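Skidow (competition)

From the Lurnov Student Clubs Encyclopedia

Skidow is a student robotics competition in which teams teach a machine to fold clothes, a job that most of the entrants have, by their own admission, never mastered themselves. It is run by the Pistside Robotics Club at Lurnov College and is held on a Saturday in August, when the building is quiet and the air conditioning is off. The event is open to any team of four students. Earlier rules allowed larger teams, until one entry arrived with more members than it had garments to fold.

Contents
1 Name
2 History
3 Format
4 Equipment
5 Practice sessions
6 Scoring
7 Disputes
8 Reception
9 See also

Name

The origin of the name is uncertain. The most widely repeated account holds that it was a misspelling of "skid row," the founders' term for the end of the hallway where the club was first given space. A second account says it was a password. The club's constitution, which runs to a page and a half, uses the spellings Skidow, Skiddow and, in the section on spending, Skidoo. Only the first is now considered correct, although the trophy was engraved before this was settled.

History

The Pistside Robotics Club began as a group that built wheeled machines to push other wheeled machines out of a ring. It changed direction under Rongrong Kang, then a second-year student, who proposed at a general meeting that the club try something with "fewer winners and more socks." The minutes record that the motion passed and that the pizza was late.

The first contest used dish towels. Teams programmed a motion by hand, point by point, and then stood back while the arm repeated it on a towel that had been put down slightly differently. The results were consistent in the sense that every towel ended up on the floor. Kang's report to the college called the afternoon "informative," and the word has been used at the club ever since to describe any kind of total failure.

The following season the club dropped hand-written motions in favor of learning from demonstration. Members fold garments using a gripper held in the hand, the recordings are used to train a control program, and the program is then asked to do the same with an arm. The method remains the basis of the competition. It improved the folding a great deal and the conversation very little, as practice now consists mainly of people silently doing laundry next to each other.

Format

The contest has two parts. In the first, called the demonstration round, each team records its own folds over the course of the morning. In the second, the arm round, the trained program works on garments drawn from a bin. Teams may not touch a garment once the arm has started, may not speak to the arm, and may not blow on the fabric. The last rule was added after the second season and is known informally as the Liang rule, after the team captain whose lungs made it necessary.

Garments are divided into three classes. Flat goods are towels, napkins and pillowcases. Soft goods are sweatshirts, pants and anything else with a cuff or a waistband. The open class contains whatever the organizers found on the morning of the event, and has at various times included an apron, a fitted sheet and a judge's scarf. The fitted sheet has never been folded by any team, by arm or otherwise, and is brought back each year out of what the program booklet calls tradition.

Equipment

All teams use the club's own gripper, a two-fingered device in black plastic that is built from a shared set of drawings. Teams may change the pads and nothing else. Since the pads are the only part open to invention, they attract nearly all of it, and the club's shelves hold trial versions in foam, rubber, felt and, in one case, bathroom sealant.

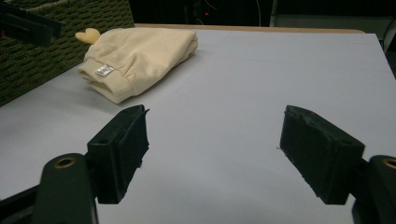

Pad wear is the most argued-over subject in the club's written notes. A fresh pad grips well and marks nothing, but it is also the pad most likely to be borrowed by somebody else. An old one tends to look like the pair seen here over the folding board, with rough faces and frayed edges, and is generally left alone. Opinion is split on whether the fraying does any harm. One school holds that a ragged edge catches on ribbed knit, which would be bad news for the cream-colored garment lying folded beyond the fingers, ribbing and all. The other school holds that fraying adds grip, and that the first school should buy its own foam. The club has declined to rule.

The folding surface is a pale board laid on a table. Contest rules ask that it be wiped before each round and that nothing be written on it, a clause aimed at a team that had drawn the outline of a sweatshirt in pencil and described it as a calibration aid.

Practice sessions

Practice takes place in the evenings and is recorded in a log, with each completed fold entered as one demonstration. The target for a new team is 80 demonstrations per garment. The club record for a full season stands at 1033, set by a team that finished next to last. Kang, who kept the log that year, noted beside the total that every one of the folds was excellent and that they had all been made on the same shirt.

This episode led to the rotation rule, under which a team must change garments at regular intervals. It also gave rise to the club's small wardrobe, which was assembled from donations and is kept in a cabinet with a sign-out sheet. The sheet is rarely filled in. Members are asked to return clothing unfolded, so that the next team does not get a free start, and the cabinet has the general appearance of a place where something was lost in a hurry.

New members usually learn three moves. The drag pulls a corner along the board and is considered safe. The flip takes an edge up and over and is considered ambitious. The pinch gathers fabric between the two pads and lifts it, and is the move on which most careers in the club are either made or quietly transferred to the website team. White cloth is a favorite for pinch practice on the grounds that the folds are easy to follow by eye. Members of the website team have pointed out that it also shows every mark.

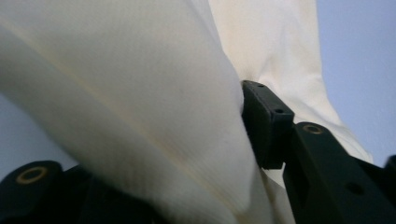

White cloth bunched between the fingers of a hand-held gripper.

A common fault among beginners is to take too much fabric in the pinch, which gives a secure hold on a shapeless lump. The opposite fault, taking too little, gives an elegant hold for a very short time. The training handout advises aiming for something in between and offers no further detail. Attempts to expand this section of the handout have been made in several seasons and have so far produced a longer handout.

Scoring

Each fold is marked out of 15. Points are given for shape, for flatness and for whether the result could be put in a drawer by a reasonable person. The drawer test was introduced by Kang to deal with folds that met every measurement on the score sheet and still looked like a sandwich. It is carried out with a real drawer, removed from a desk in the Pistside building for the day and afterward returned to what is hoped to be the same desk.

Time is recorded but used only to break ties. The organizers have resisted calls to make speed count for more, citing the season in which it did. No garments survived from that season, and the sweatshirt class had to be restocked.

Disputes

The best-known dispute concerned a pillowcase that the arm failed to pick up. The team argued that the pillowcase was already folded, having been dropped into the bin that way, and that leaving it alone was the correct decision. The judges examined the program and found that it had made no decision of any kind. An appeal was filed, heard and lost, and the team received a single point for confidence, later struck from the record as there is no such category.

A smaller dispute, still open, is over whether a sock counts as one garment or half of one.

Reception

Skidow draws a modest audience made up largely of other teams. The student paper covered one edition under the heading "Shirt Folded," which the club framed. Parents who attend have been generous on the whole, though several have been heard asking whether the skill carries over to the home. The club keeps no figures on this and has said it does not plan to start.

See also

Pistside Robotics Club
Lurnov College student competitions
Liang rule
Fitted sheet (unsolved)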